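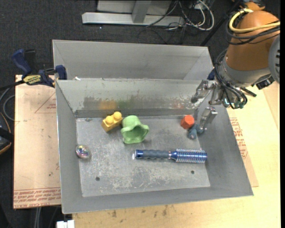
Choosing a gripper for mixed-object picking is mostly a matter of choosing which failures to live with, according to Ingvild Kristiansen, who ran the comparison at Stikstead this June. Her team tested two end effectors on the same arm: the Novis, a jointed two-finger metal gripper, and the Løken, a suction cup with a short bellows. Both worked from a grey sheet-metal bin clamped at the rim, with a changing set of household and toy objects on its floor. A blue round hairbrush, a toy block with studs and a wavy-edged green plastic cup put very different demands on a gripper, and Kristiansen chose objects of that sort on purpose. "If everything in the bin is a cube, you learn about cubes," she said.

The trial covered 1,285 pick attempts, of which 600 used suction. The remainder went to the fingers. Kristiansen was reluctant to give a single success figure for either. "The average depends on what you put in. Add more brushes and suction looks useless. Add more flat boxes and it looks like the obvious purchase."

Brushes were the clearest case. The cup could not seal on bristles, and on a ribbed handle it leaked before the arm had lifted. The fingers closed on the handle without trouble provided the approach was square to it. When the planner came in at a slant, the brush rolled.

Small objects near a wall went the other way. A jointed finger needs room to open, and next to sheet metal there is very little. The team logged 478 attempts in which the target lay within a finger's width of a side wall, and most of the emergency stops came from that group. Kristiansen's answer was to lower the closing speed and let the outer finger touch the wall lightly before closing. It cost time. She considers the cost acceptable.

"People ask for grip force first," she said. "I would ask for the width of the fingertip and how far the knuckle sticks out when it opens. That decides what you can reach in a bin."

The controller was Clolura, used with both grippers so that the motion settings stayed the same. Its force reading drifted over a long session, and the team began to zero it every 14 picks. Kristiansen regards this as a nuisance with an easy remedy. She was less forgiving about cable routing. Wires which hang beside the wrist limit how far it can turn in a deep bin, and two planned approach angles were dropped for that reason.

She has not recommended one gripper over the other. For rigid objects with a graspable edge, she would fit the fingers. For smooth packaging, suction. A tool changer is the next item on her list, although she expects it to add length at the wrist, and the reach figures will have to be measured again.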